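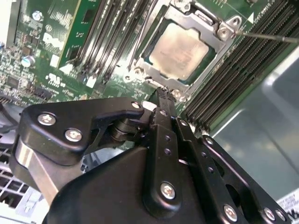 2 min read

July, 9:40 p.m.
By the Hiscombe diarist

Eighty-eight in the kitchen at breakfast and it only went up from there. I've given up on the upstairs bedroom completely and dragged the mattress down to the dining room, which has tile and one decent window. Slept okay! Woke up at 4 to the smell of smoke, though, and that was it for sleep.

The fire is over on the far side of Grollholm, in the dry pine above the reservoir. The county map had it at 402 acres when I went to bed and 621 by lunch. I keep refreshing the thing like it's a ball game. We're not under any kind of order here, just the "be ready" notice, so the blue bag is by the door with the passports, the cat's pills and (for some reason) three pairs of wool socks.

Walked down to the creek before it got too hot. It's really just a string of puddles now, and the stones where we used to cross are sitting up high with a white crust on them. I saw one heron, looking fed up. Ten years ago I'd have gone in up to my knees in July – I know because I wrote it down, page 76 of the green notebook, complaining about wet boots.
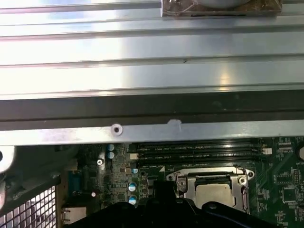 Metal panel and crossbar, with a green motherboard underneath.

The town put out its summer heat plan this week and I did read it, all of it, with my feet in a bucket. More shade trees on Brandão Street, which I'm thrilled about, and the library staying open late as a cool room. The cost for the trees is $2,635 for the first block. That seems cheap to me! I'd pay for a tree myself if they put it by the bus stop.

Wind is supposed to turn tonight and push the smoke toward Rovar instead of us. I feel bad for being glad about it. Windows shut, fan on, wet towel over the chair. Need to call about the gutters tomorrow – they're packed with needles and I've been putting it off since spring.

Last updated: July, 10:15 p.m.

Contact | © The Hiscombe diarist | Back to top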